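About us: Brundow Laundry Automation

We teach machines to fold washing. It goes better than it used to.

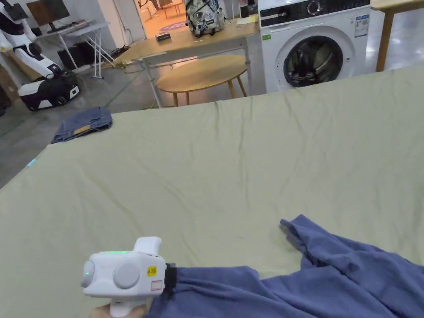
The business with the shirt

Most firms would start this page with a founding story and a word about passion. Ours starts on a May afternoon in Sencombe, when a gripper closed on a customer's shirt and declined to open again. The stop button worked perfectly, in that everything stopped. It stopped with the shirt held fast and the jaw at full force, and it stayed like that while three grown adults read the manual.

The shirt came out in two parts. The fault was in our own software. On an emergency stop, the jaw was told to hold its last position, a sensible rule if you are carrying a glass jug and a poor one if you are carrying a sleeve. Had it been a finger, we would not be making light of it here. We stopped work on every gripper we had for 70 days and paid for the shirt, which had been a present.

What we changed

Every jaw we build now goes slack when the power is cut or the button is pressed. There is a release catch you can work with one hand and no manual. Closing force is capped well below what our engineers would like, and they have stopped asking.

We also keep a fault log, and any customer can read it. It stood at 328 entries on 28 August 2022, when we tidied it up for this page. A good many concern socks. One says only "Hesten again", after the folding arm of that name, which had a habit of losing count of corners and starting over. It has been retired to the corridor.

How we work

Development is done on ordinary clothes: jeans, towels, things that crumple. A new jaw spends its first weeks in a person's hand, gripping cloth on a sheet, before we let it near an arm. It is slow and rather dull, and it is where we find most of our faults.

Working with us

We supply small laundries and care homes, and we have a training room above the old Moldovan bakery. Bring something to fold. If you have a fault to report, please do so within 5 days, and tell us what the machine was holding at the time.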